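Search reviews Search

Dunier Leader Arm Kit: a month of teaching by hand
Review by Lutfa Ranasinghe
Sun 14 April

I bought the Dunier kit in January, left it in its box far too long, and have now used it nearly every evening for a month. I love it! If you have never driven a robot with a leader arm, the idea is simple: you hold a small, light copy of the arm, you move it, and the big arm across the table does the same thing. Squeeze the trigger and its fingers close. The kit records the whole thing, and later you train on those recordings.

Setup took me 5 evenings, mostly because of the joint zeroing, which the manual covers in two sentences and a drawing of the wrong elbow. Once I found the zeroing page in the menus (it's under Service, not Setup) it went fine. The clamp is solid. The cable is too short for a deep desk, so buy an extension when you order.

What sold me is the feel. My old Narkberg controller was a joystick with a twist grip, and teaching anything with a wrist turn in it was miserable, you'd get the reach right and lose the angle, over and over. With the Dunier my hand just knows where it is. The lag is small enough that I stopped noticing it by the second evening, and there's a gentle push back through the trigger when the fingers meet something. It's faint, but on hard, slippery things like glazed mugs it makes all the difference.

Mugs are what I've mostly been teaching. I started with picking up by the rim, then by the handle, and the handle is so much harder than it sounds (you have to come in at the right angle and get a finger through the loop without shoving the mug along the table). 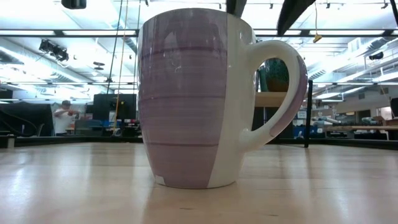
The purple and white mug, handle to the right.

I record in batches of 30 and then go through and throw out the bad ones. The Dunier software makes that pleasant: a foot pedal starts and stops each take, and tapping it twice marks the last one as junk. A friend at Jullham uses the Hajji glove instead and swears by it for small parts, and having tried hers I can see why, but my hand was tired after ten minutes and the fit was loose at the thumb. For tabletop work I'd still pick the arm.

Gripes, then. The trigger spring squeaks. The wrist joint sags a little if you let go, so the first second of a take can have a droop in it; I trim those. And the export tool renames your files without asking, grrr.

Would I buy it again? Yes, tomorrow. I'm starting on pouring next and will add a note here once I have a few good batches.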